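Ticket 119: stream of the opening ceremony keeps freezing
Opened March 3, 2023

Hi again! So I'm trying to watch the replay of the Hurkby Winter Games opening ceremony on the Jalau app, and it locks up 18 minutes in, right as the drummers start. The sound keeps going (lovely drums, by the way) but the picture just sits there. I've restarted the TV box, signed out and back in, and reinstalled the whole thing. Same spot every time.

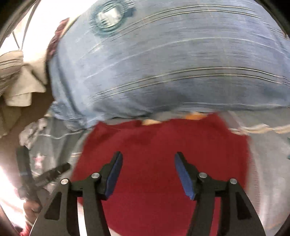
Okay, update. I dropped the quality setting one notch and got all the way to the parade of teams, so that's something! Then it threw me back to the menu and lost my place. Skipping ahead 10 seconds at a time works, but there are 90 minutes left and I'd really like to see the lantern part properly. My tablet plays it fine on the same wifi. Could you check the TV version of the file?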